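Before you start, read section 4 for the cleaning products. The Gustent basket is delivered in one piece, so there is no assembly, but you must choose a good place for it.

## 5. Placing the basket

1. Choose a place on a flat, hard floor. Stone, tile and sealed concrete are all suitable. On carpet the basket can lean to one side when it is full.

2. Sweep the floor first. Small grains under the base can scratch a polished surface when you pull the basket.

3. Remove the paper label from the base. If some glue stays, rub it with warm water and a little dish soap. Please do not use a knife.

4. Put the basket near the wall, with one long side facing the room. Leave a gap of 11 mm or more, so that the air can pass through the slots on all sides.

> **Note:** On a wall with textured or colored paint, the rim can leave a mark if it touches. Keep the gap also when the basket is empty.

5. Fill the basket from the bottom with the heavy things. Light things such as paper, wrapping and thin sheets go on the top. Do not press them down with force.

> **Caution:** Never lift a full basket by one end only. Hold the rim on both short sides, and bend your knees.

6. After 48 hours, look at the base. If you see water on the floor, empty the basket, dry it with a cloth and put it back.

For a replacement basket, write to Araba Amissah at the Pidby parts desk and give the part number 2565. The white color is always in stock. Other colors are made to order and are sent in December. 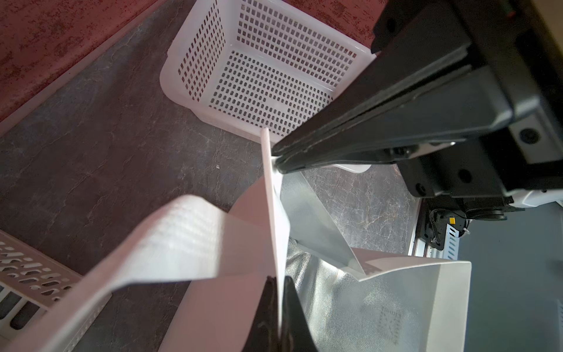
## 6. Cleaning the slots

Use a soft brush and lukewarm water. Brush from the inside to the outside, then let the basket dry upside down.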